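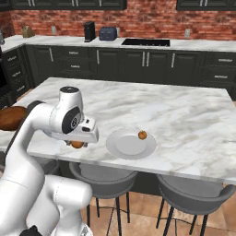
지난 두 달 동안 저는 물건을 놓는 동작의 코드를 다시 썼습니다. 집는 동작에 대해서는 논문도 많고 예제도 많은데, 놓는 동작은 대부분의 코드에서 마지막 한 줄입니다. 그리퍼를 연다, 그리고 끝입니다. 저희 코드도 8월까지는 그랬습니다. 그런데 손가락 사이의 둥근 과일이 대리석 상판 바로 위에 떠 있고, 옆에는 테두리에 다른 과일이 얹힌 접시가 있는 상태에서는 그 한 줄로 부족합니다. 과일 하나를 어디에서, 어느 높이에서 놓아야 하는지 플래너가 알아야 하고, 접시 위에 이미 있는 과일을 건드리면 안 된다는 것도 알아야 합니다. 이 글은 그 부분을 어떻게 고쳤는지에 대한 기록입니다. 같은 팀이 아닌 분에게도 도움이 될 수 있을 것 같아서 공개로 씁니다.

저희가 쓰는 시뮬레이션 주방의 이름은 Tallville입니다. 모션 플래너는 Gralura이고, 그 위에 제가 관리하는 작업 순서 코드가 있습니다. Gralura는 시작 자세와 목표 자세를 주면 충돌이 없는 경로를 찾아 줍니다. 문제는 목표 자세를 누가 정하느냐 하는 것입니다. 예전에는 접시의 중심 좌표에 고정된 높이를 더해서 목표로 주었습니다. 단순해서 좋았지만, 접시 가운데에 무엇이 있으면 바로 실패했습니다.

처음에 저는 플래너를 의심했습니다. 경로가 이상하게 돌아가는 경우가 많았고, 팔꿈치가 아일랜드 옆의 의자 쪽으로 크게 내려가는 경로도 있었습니다. 그래서 일주일 정도를 Gralura의 설정 파일만 보면서 보냈습니다. 샘플 수를 늘리고, 비용 함수의 가중치를 바꾸고, 관절 제한을 더 좁게 했습니다. 결과는 조금 달라졌지만 실패하는 장면은 계속 실패했습니다. 우리 팀의 Efe Chukwu가 로그를 보고 짧은 메모를 남겼습니다. "목표 자세가 이미 충돌 상태입니다." 부끄럽지만 저는 그것을 확인하지 않았습니다. 목표 자체가 충돌이면 플래너가 아무리 좋아도 소용이 없습니다. 플래너는 오류를 돌려주었는데, 제 코드가 그 오류를 시간 초과와 같은 것으로 처리하고 있었습니다.

그래서 첫 번째로 고친 것은 오류 처리입니다. 이제 실패의 종류를 3가지로 나눕니다. 목표가 충돌인 경우, 경로를 못 찾은 경우, 그리고 시간이 끝난 경우입니다. 너무 당연한 이야기라서 쓰기가 조금 망설여집니다. 그러나 이것을 나누고 나서야 로그를 읽을 수 있게 되었습니다.

두 번째는 놓을 위치의 후보를 만드는 부분입니다. 접시 안쪽의 평평한 면 위에 격자로 점을 찍고, 각 점에 대해서 손에 든 물체의 반지름과 이미 있는 물체들의 반지름을 비교합니다. 겹치는 점은 버립니다. 남은 점에는 점수를 줍니다. 다른 물체에서 먼 점이 좋고, 접시의 테두리에서 먼 점이 좋습니다. 그 다음에 손목의 회전 각도를 여러 개 시험합니다. 여기에서 제가 몰랐던 것이 하나 있습니다. 과일끼리는 겹치지 않아도 그리퍼의 몸체가 옆의 과일과 겹칠 수 있습니다. 그리퍼의 몸체는 과일보다 훨씬 넓습니다. 그래서 손목의 각도를 정하기 전에는 그 점이 좋은 점인지 알 수 없습니다.

놓는 높이도 다시 생각했습니다. 너무 높으면 둥근 물체가 떨어져서 굴러갑니다. 너무 낮으면 손가락 끝이 접시와 충돌합니다. 지금은 물체의 바닥이 면에 닿기 직전까지 내린 다음, 접촉 힘이 느껴지면 멈추고 손가락을 엽니다. 손가락을 여는 속도도 중요합니다. 두 손가락이 동시에 떨어지지 않으면 과일이 한쪽으로 밀립니다. 시뮬레이션에서는 두 손가락이 완전히 동시에 움직일 것이라고 생각했는데, 제어기의 주기와 물리 엔진의 주기가 달라서 그렇지 않았습니다. 이 문제는 Musa Ugwu가 찾아 주었습니다. 제어 명령을 물리 엔진의 단계에 맞추어 보내도록 바꾸니까 밀림이 많이 줄었습니다.
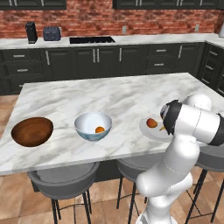
접시 바로 위에 있는 그리퍼. 가운데 흰 그릇의 바닥에도 작은 주황색 과일이 하나 있고, 왼쪽 나무 그릇은 비어 있습니다.

그릇은 접시보다 어렵습니다. 깊이가 있기 때문에 그리퍼가 옆에서 들어갈 수 없고, 위에서 거의 수직으로 내려가야 합니다. 그리고 안쪽 면이 굽어 있어서, 어디에 놓아도 과일은 바닥 쪽으로 움직이려고 합니다. 저는 처음에 그릇에도 같은 격자 방법을 썼습니다. 격자는 예쁘게 나왔지만 의미가 없었습니다. 어느 점을 골라도 과일은 그 점에 남지 않습니다. 지금은 그릇의 경우에 위치를 정확하게 정하지 않습니다. 입구의 원 안에서 손가락이 벽에 닿지 않는 영역만 계산하고, 그 안에서 경로가 가장 짧은 점을 고릅니다. 얕은 나무 그릇은 그 중간에 있어서 아직 마음에 드는 방법이 없습니다. 당분간은 접시처럼 처리합니다.

인식 부분에 대해서도 조금 적습니다. Tallville에서는 모든 물체의 정확한 위치를 시뮬레이터에서 바로 읽을 수 있습니다. 편하지만, 그 값만 쓰면 나중에 힘들어집니다. 그래서 위치에 일부러 잡음을 넣고 다시 실험합니다. 잡음의 크기는 물체가 가려진 정도에 따라서 커집니다. 팔이 접시 위에 있으면 접시 위의 물건은 손목 때문에 일부가 안 보입니다. 옆에 있는 작은 노란색 물건 같은 것이 바로 그런 경우입니다. 카메라 하나만 믿으면 이런 물건의 위치가 가장 불확실한데, 그리퍼가 건드리기 쉬운 것도 이런 물건입니다. 지금은 팔이 접시 위로 들어가기 전에 마지막으로 본 위치를 저장하고, 가려진 동안에는 그 값을 씁니다. 간단한 방법이고, 물건이 밀려서 움직이면 틀립니다. 더 좋은 방법을 아시는 분은 메일을 주시면 감사하겠습니다.

숫자도 남겨 두겠습니다. 같은 시작 상태의 목록으로 83번 실행했을 때, 옛날 코드는 53번 성공했습니다. 새 코드의 결과는 아직 여기에 쓰지 않겠습니다. 중간에 성공의 기준을 바꾸었기 때문에 두 결과를 그대로 비교할 수 없습니다. 예전 기준에서는 과일이 접시의 테두리에 걸쳐 있어도 성공으로 셌습니다. 새 기준에서는 안쪽 평평한 면에 있어야 성공입니다. 옛날 코드를 새 기준으로 다시 실행하고 있고, 그 결과가 나오면 표로 만들어서 올리겠습니다.

도구 이야기도 하나 있습니다. 로그를 보는 프로그램은 Briggs를 씁니다. 저는 원래 로그를 텍스트로만 읽었는데, 계획된 경로와 실행된 경로를 겹쳐서 그려 보니까 하루에 찾을 문제를 몇 분에 찾을 수 있었습니다. 특히 손목의 각도가 마지막 순간에 갑자기 돌아가는 문제는 텍스트에서는 전혀 보이지 않았습니다. 각도가 한 바퀴를 넘을 때의 처리가 잘못된 것이었고, 수정은 두 줄이었습니다. 이런 수정은 기분이 좋으면서도 조금 허무합니다.

다음에 할 일은 순서입니다. 과일이 여러 개이고 그릇과 접시도 여러 개일 때, 어느 것을 먼저 옮길지에 따라서 나중의 동작이 쉬워지거나 어려워집니다. 지금은 가장 가까운 것부터 옮깁니다. Uchenna Dauda는 나중에 놓을 자리가 가장 좁은 것부터 하자고 제안했습니다. 저는 그 생각이 맞는 것 같지만, 계산 시간이 걱정됩니다. 후보 점과 손목 각도를 모두 곱하면 수가 빨리 커집니다. 우선 작은 실험으로 시간을 재 보고, 괜찮으면 순서 코드에 넣을 생각입니다.

한국어로 기술 글을 쓰는 것은 아직 저에게 쉽지 않습니다. 어색한 문장이 있으면 댓글로 고쳐 주십시오. 특히 "놓기 자세"라는 말이 자연스러운지 잘 모르겠습니다. 팀에서는 그냥 영어로 말하고 있어서 물어볼 기회가 없었습니다.

2018년 10월 18일, Sándor Fodor

검색어를 입력하세요 검색

문의: 블로그 연락처 페이지 | © Sándor Fodor | 맨 위로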